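Inicio > Ayuda > Manteles y tapetes impresos > Preguntas frecuentes

Buscar en la ayuda... Buscar

Preguntas frecuentes sobre tapetes de mesa Tolero

¿Se puede lavar el tapete a máquina?
No. Límpielo con un paño húmedo y jabón neutro, y déjelo secar extendido.

¿Cómo quito las marcas de doblado?
Enróllelo con el dibujo hacia fuera y espere una noche. No use plancha.

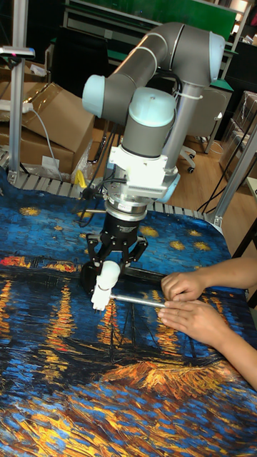

¿Cuánto cuesta el envío?
El envío a la península cuesta 2 euros. Los pedidos de más de 40 euros no pagan gastos.

¿Puedo encargar un tapete con mi propia imagen?
Sí, en la serie Deltari. Envíe el archivo en buena resolución - las fotos de móvil recortadas suelen salir borrosas. El ancho máximo es de 149 cm.

¿Se decoloran los estampados?
Con sol directo, sí, sobre todo los tonos oscuros. Gírelo de vez en cuando.
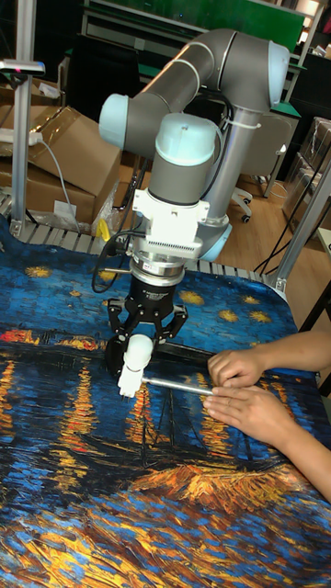 Tapete impreso sobre la mesa.

¿Qué plazo tengo para devolverlo?
Tiene 26 días desde la entrega, siempre que no esté cortado. Los encargos personalizados no admiten devolución.

Actualizado el 31 de mayo de 2020

Compartido 26 veces | 2 comentarios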